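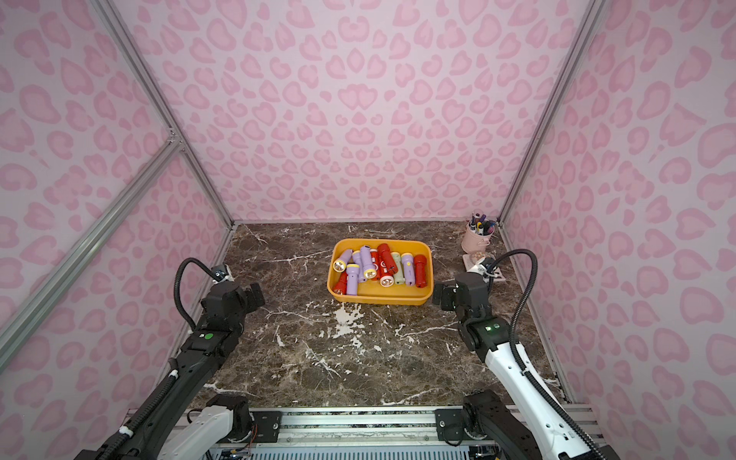 Opinion | Work and Trades

The arms at Vonora don't get a tea break, and I've been thinking about that more than I expected to.

I've worked at the Pirnitz warehouse long enough to remember when every little torch that came back from a shop was picked out of a tray by one of us, clicked on, clicked off and put where it belonged. It was dull work – I won't dress it up – but it was done at a long bench with three of us side by side, and you learnt a lot about your neighbours' kids over 500 torches.

Now a pair of robot arms is being taught to work from the tray, the purple ones and the red ones and the pale green all in a jumble, and my old benchmates are spread through the building. One of them loves her new job and has told me so, at length, in the car park. My wrists are better too, and I'm grateful for that, truly.

What I'd ask of management, in the friendliest way, is that they look at the day as well as the task. We were given 10 minutes in June to hear about the change, and nearly all of it was about the machine. I'd have liked to hear where we'd be sitting, who we'd be sitting with, and whether the people who know how a dodgy switch feels under the thumb would have any say in the teaching. I'd still like to hear it.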